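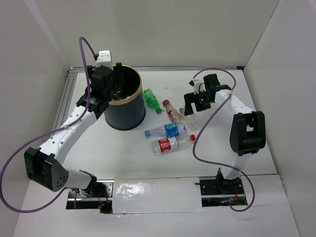
Prillgate, 25/03/2026

Preneo extends bottle collection to smaller offices

Preneo will extend its drinks bottle collection service to offices with fewer than 13 staff from October. The service accepts empty plastic bottles, clear or green, of up to 2 litres. Labels may stay on. Caps should be screwed back on before the bottle goes into the bin, as loose caps fall through the sorting screen at the Unberg depot.

Each site receives one round, open-topped bin and a printed sheet for the wall. Bins are emptied fortnightly. Glass, cans and cartons are not accepted and will be left on site.

"Most of the rejected loads we see contain half-full bottles," said Dela Amoah, collections manager at Preneo. "Tip the liquid away first – a rinse is welcome but not required."

The service currently covers 103 sites. Offices wishing to join should write to Raed Daher, site enquiries, Preneo, Unit 420, Prillgate.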